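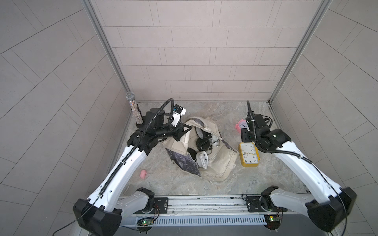
The first time I sat in on a writing group at Hustham, I brought snacks for a crowd. I had it in my head that 18 grad students would want to talk about their dissertations. Seven came, and they didn't talk at all for the first hour. They typed.

I loved it, to be fair. I'd finished my own degree in a basement carrel with a broken lamp, and I would have given a lot for a room full of people who were just as stuck as I was!

The groups started in April, when the graduate school offered its late-stage students a room, a coffee budget and a faculty reader two afternoons a week. Vilém Jelínek from history signed up as the first reader. He told me he'd expected to fix footnotes — mostly he ended up asking people what their chapter was about, and then waiting.

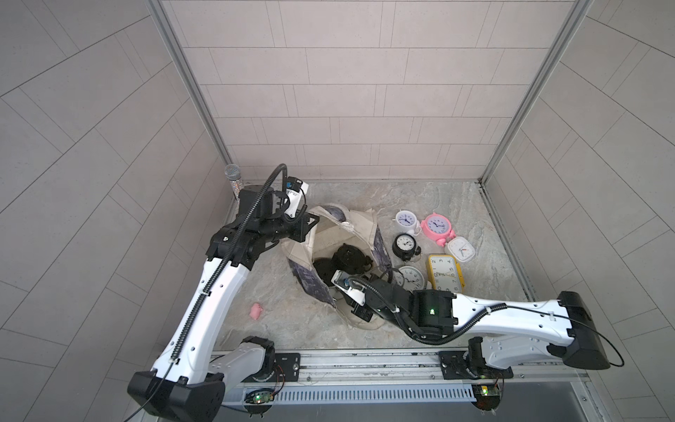 The waiting is harder than it sounds. One student took three tries to get out a single sentence about grain prices (I was rooting for her by the second), and that sentence is now the start of her introduction. Another threw out 13 pages and looked about ten years younger.

Money is the sore spot. The pilot runs on leftover travel funds, and the school has 334 doctoral students who could ask for a seat. I asked around about what happens when the travel funds are spent. 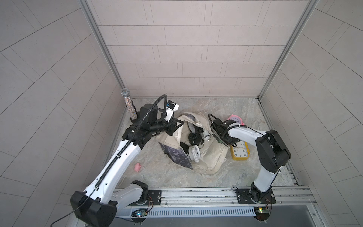 Svetozár Hudec told me the department would rather pay for a smaller group that lasts than a big one that folds in a year. He'd like every program to put in a share, and he has already asked his own chair for one. The chair is thinking it over.

I went back last week with fewer snacks. They were still typing.

Comments

gradmom2: We had something like this at Nekgate and it got me through chapter four. Please keep it going.

T. Elten: Any plans for evenings? Some of us teach all afternoon.

Pilar: The coffee budget alone would get me there.

Related

Who Reads Your Third Chapter?
Teaching Your First Seminar at Hustham
Summer Funding, Explained Slowly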